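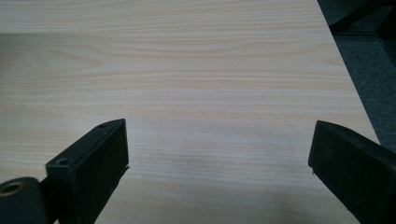
Does it matter which fingers you bolt onto a hand-held gripper if the camera and the handle stay the same?

It matters more than the choice of camera did in our tests, mostly for thin things lying flat and much less for anything you can wrap the fingers around.

Figure 4. Wrist view with the Denano fingers open over the tabletop. The edge of the table and the dark carpet behind it are at the right.

4. Comparing the three finger sets

4.1 What I swapped and what I left alone

I went into this part of the work thinking it would take a week and end up as a footnote. We had one handle, one camera and three sets of fingers: the Denano set, which is tapered and stiff, the Zidard set, which is wider and has a soft pad glued to the inner face, and the Bakker set, which is the long curved one that everybody in the lab reaches for first (it looks friendlier, I think, and it feels nice when you squeeze the trigger). All three bolt to the same carriage. I kept the full opening at 70 mm for every set, even though the Bakker fingers could go wider, so that nobody got extra room to be sloppy in.

The camera stayed on its bracket the whole time, tilted down 20 degrees. I had hoped to try a second tilt as well, and I did do a few recordings that way back in February, but the calibration from those days was bad and I threw them out. So everything in this section is one tilt, one lens and one exposure setting. Clivow, our logging and control software, was frozen at the version described in Section 3.

The object set is the same one as before, 35 household things, from a bar of soap to a folded dish towel. I won't list them again. The ones that come up below are the flat ones (a ruler, a credit card, a key) and the round ones (a mug, a tennis ball, a roll of tape), plus the towel, which belongs to no group and annoyed everyone.

4.2 What the camera gets to see

The first difference shows up before anyone picks up anything. With the Denano fingers the tips come up from the bottom of the view on both sides, wide apart, and most of the picture is left over for the table (Figure 4). You can follow the wood grain right through the gap. For a policy that has to decide where to go next, that strip of table between and above the fingers is most of what it has to work with.

The other two sets were worse in this respect, each in its own way. The Zidard fingers are wide enough that the pads swallow a good part of the gap when they are half closed, so the network loses the object at the very moment it should be lining up. The Bakker fingers curve in toward each other, and the camera ends up looking down on the outside of the curve. You can see the tips fine. You can't see what is between them.

One thing I had not planned for was shadow. The tool throws a soft shadow on the table under the room lights, and in Figure 4 you can find it low in the picture as a slightly darker patch around the fingers. I treated this as noise for a long time. Then Veerle Van Loon trained a small model to guess the height of the fingertips from a single image, and when she blanked out the bottom part of the table, the guesses got a lot worse. So the model was reading height off the shadow, at least partly. That is clever of it, and it is also a problem, since the robot arm that later carries the same fingers casts a bigger shadow with a different shape.

We went back and forth on whether to fix that. In the end I added random darkening to the lower part of the training images, and left the lights alone. I would do it differently with more time – a ring light on the bracket would be my first try.

4.3 Matte versus shiny

All three sets are black and so is the mounting hardware near the handle, apart from a few metal bits such as the brass-colored ring you can see at the lower left of Figure 4. I like black for this. The fingers come out as two dark shapes against a pale table and are easy to segment with a threshold that a first-year student could write. Where the top edges catch the light you get a thin gray line, and it moves around as you tilt the tool, but it never gave us trouble.

Against the dark carpet it is another story. When the operator drifted past the edge of the table, the threshold lost the outline of the finger on that side and the width estimate jumped. Áine Ó Flaithearta, who did the labeling, flagged these by hand the first time through and then wrote a check that looks for jumps in width between neighboring images. I kept her check for all three sets. If you use a dark floor and dark fingers, you will want something like it, or some bright tape on the fingertips. We tried the tape too and it peeled.

4.4 Picking things up

Altogether we logged 2336 demonstrations for this comparison, spread evenly enough over the three sets that I did not reweight anything. Each operator used all of the sets in shuffled order. I scored an attempt as good if the object left the table and was set down again inside the target area without being dropped. That is a low bar on purpose. I wanted to know about the fingers, and a stricter score would have told me mainly about the operators.

On round objects I could not tell the sets apart. People picked up the mug and the ball with whatever they were given, and the policies trained on those demonstrations did fine as well. On flat objects the Denano fingers were clearly ahead, both in human hands and on the arm. A narrow tip can get its corner under the lip of a card. The Zidard pad just presses down on it and slides. With the Bakker set, operators found a trick where they dragged the card to the table edge and pinched it from there, and the policy learned the trick too, which I found delightful and also useless for any table with stuff on it.

The towel went the other way. Stiff narrow tips kept losing it, and the soft pads held on. If your work is mostly cloth I would ignore everything I wrote above and use the Zidard set.

4.5 Wear, and screws

I should say something about wear, as it cost us more days than any of the software. Fingers on a hand-held tool get bumped into tables constantly, far more than fingers on an arm, which moves slower and complains when it hits something. Edges get nicked. Screws work loose. We had one long afternoon where the measured width drifted a little with every recording, and I blamed the encoder, then Clivow, then the temperature in the room, and it was a loose screw. After that we checked the screws at the start of every session and re-measured the closed position.

A nick in an edge did not seem to change the grasp results, as far as I could tell from the before-and-after recordings I have. It can confuse the outline fit though, so I masked out the inner edge of each finger when fitting and used only the top face.

4.6 What I carried forward

For the arm experiments in Section 5 I used the Denano fingers only, with the shadow augmentation on and the width check running. The Zidard fingers come back once, in the towel-folding test. I dropped the Bakker set, with some regret, because of what the camera misses between the tips. A camera mounted lower on the handle might rescue it, and the bracket drawings for that version are in the appendix.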